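Is the Mridha online certificate in data analytics worth $835?

They say 95 hours of classes and a "career-ready" badge at the end. I have no degree. Has anyone gotten hired off this?

Wilma Verhoeven
I doubt it. I paid $510 for the July group and got seven recorded lectures plus a quiz you can retake forever. Ask them for placement numbers in writing. I asked twice and got a brochure. 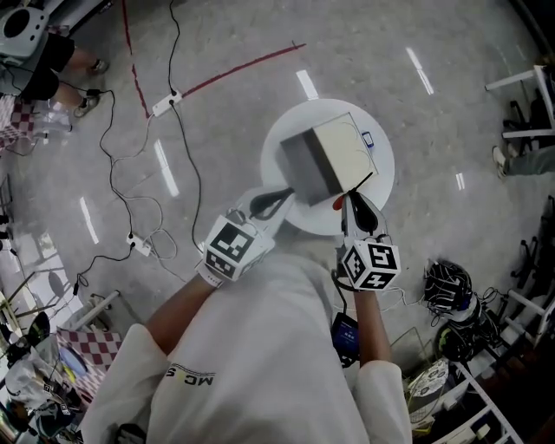 Drarkusari
Depends on what you want. The SQL part was okay. The Python part was stuff you can find free. Check if your community college takes the credits, mine didn't.

Celia
its fine i guess, didnt finish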